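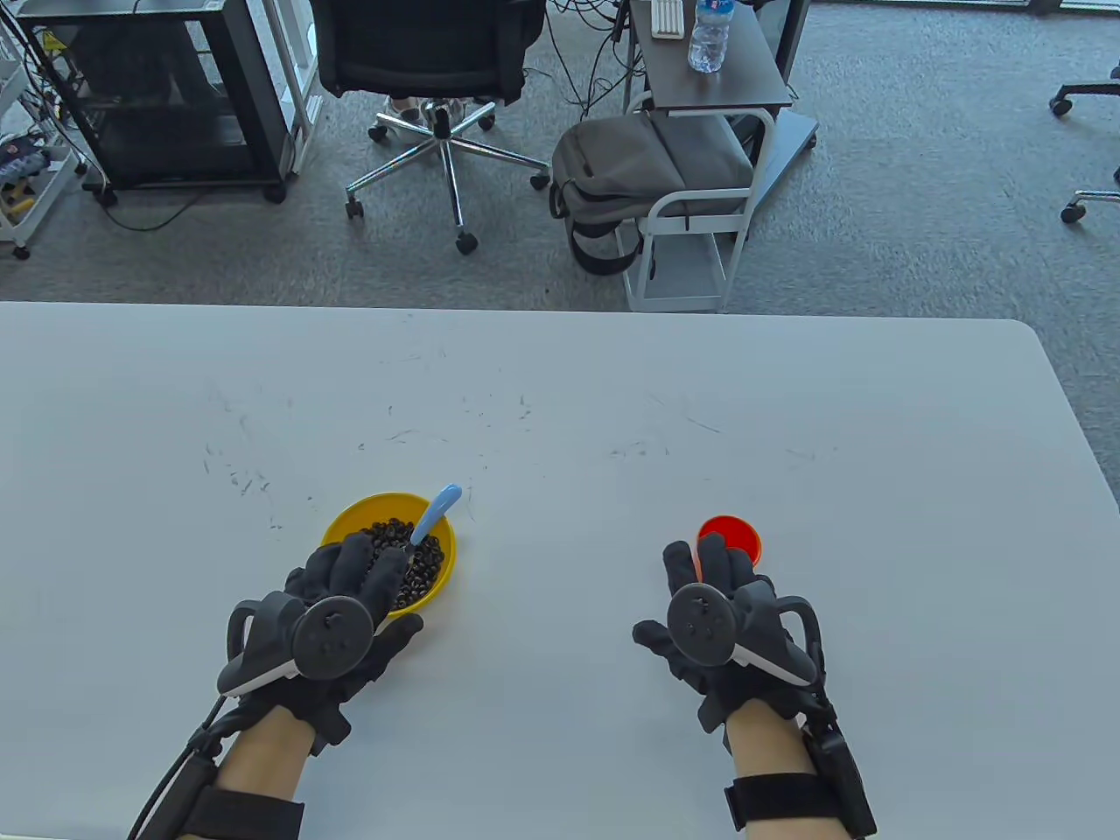
Office bean contest spills into a second round

Staff at Berkham thought they had settled the matter of the bean-scooping title in April. They had not. The contest was back on the big white table on 18/07/2020, with a yellow bowl, a spoon and a supply of small dark beans that no one has offered to cook.

The rules fit on a sticky note. A player spoons beans out of the bowl and into a cup, and anything that lands on the table is a penalty. Speed counts for something, though the organiser, Radwa Hegazy, declines to say how much until the scores are in.

"It's a game of patience," said Hegazy, who has won it twice and wrote the scoring.

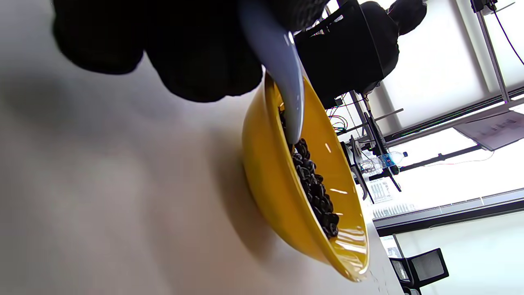 Spoon under review

Most of the grumbling this year concerned the spoon. Its pale blue handle is a comfortable size for a toddler and a point of grievance for everyone else. Brahim El Khatib, last season's runner-up, asked for a longer one and was told he could bring his own lunch but not his own cutlery.

El Khatib opened strongly all the same, moving 600 beans before his first spill. His final tally of 880 stood as the best of the round until lunch, when a recount took 13 off for beans found in his sleeve. He described the recount as thorough. He used some other words too.

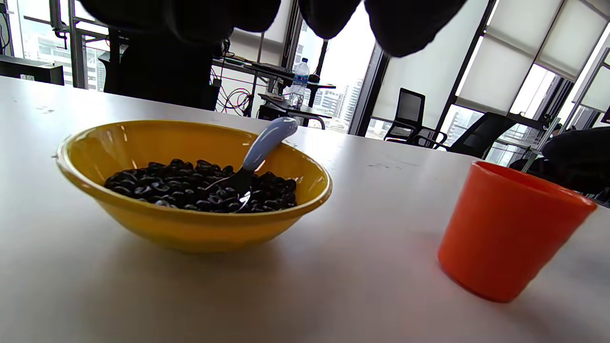

Cup keeps its place

A motion to swap the orange cup for something wider was heard and lost. Supporters argued that a tall, tapered cup favours the steady-handed. Opponents, who were mostly steady-handed, agreed.

The distance between cup and bowl also came up. Players may set the two wherever they like, provided they stay on the table, and there is a school of thought that crowding them together is poor sportsmanship. The school has one member, and he finished on 867.

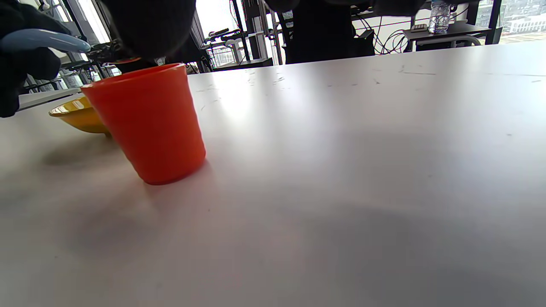 Hegazy took the title for a third time, and the day's combined total came to 2585 beans. Under the house rules the cup can go right up against the bowl, so that from the wrong side of the table it hides part of the yellow rim, and she favours that layout for anyone who can't trust their wrist. El Khatib has lodged a written complaint about it, neatly typed and a good deal longer than the rules.

The next round will be held once the beans have been picked out of the carpet.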